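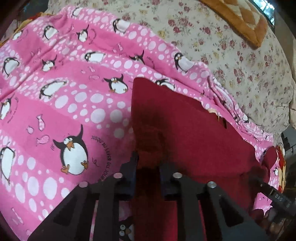
Penguin blanket on the bed, dark red cloth spread out on it

How do I fold a thick sweatshirt so it stays folded?

I fold laundry on the bed, on top of my kid's penguin blanket. T-shirts are fine. Anything heavy opens back up when I carry it to the dresser. The drawer is 8 inches deep, a Nanwood, and I have one dark red top that takes up half of it. Is there a better fold, or should I hang it?

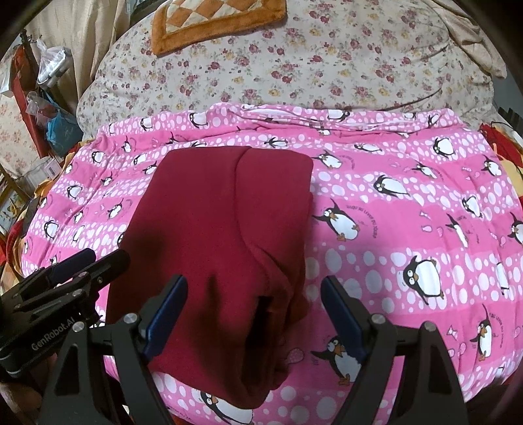
3 answers

Answer 1 (21 votes)
Don't hang it, the shoulders will stretch. Lay it face down and smooth it out to the edges. Fold one side in to the middle with the sleeve laid straight down, then do the other side. Bring the bottom up a third, then fold again to the neck. Press down with your forearm for a few seconds before you pick it up. Carry it from underneath with both hands. Store it on its edge if the drawer allows.
A soft bed makes this harder. I use the top of the dryer.

Answer 2 (8 votes)
Same as above, but if it has a hood, fold the hood down flat over the back first. Otherwise you get a lump at one end and the stack tips over.

Answer 3
I just roll mine. I had a Flustel folding board and it was too narrow for adult sizes. Also what does that blanket say? I can read "jusqu'au lever du jour," so French I guess. My daughter would like one.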